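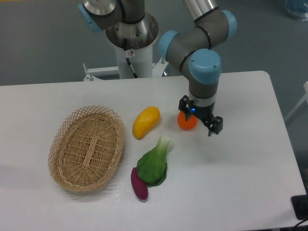

Play Market Opens at the Dornton Library

The children's room at the Dornton library has a grocery store in it now, and it's already the busiest corner of the building! The Play Market opened Wednesday morning with pretend fruit and vegetables, woven baskets for shopping and plenty of table space for setting up a stand.

Gorazd Stoyanova, who runs the children's programs, spent the spring picking out the produce. He wanted more than the usual apples and bananas, so shoppers will also come across mango, bok choy and purple sweet potato (that last one has been a huge hit, and several kids went home asking to have it for dinner).

"I had a boy sell me the same orange 5 times," Stoyanova said. "He raised the price every time. I paid it, too."

The full set comes to 84 pieces, enough for two or three stands to do business at once. Older kids have been writing price signs and adding up orders on scrap paper, while the little ones mostly like filling a basket, tipping it out and starting over. Grown-ups are very welcome to be customers, and the shopkeepers do expect you to haggle.

Money for the market came from the Petkov Street book sale in the spring, where 159 families dropped in over one weekend. What was left over went toward picture books about cooking and gardening, now on the low shelf by the window.

The Play Market is open whenever the children's room is, for ages 2 and up. No sign-up needed. Kids are asked to put the food back in the baskets before they leave, and a story time about farmers markets is coming in July.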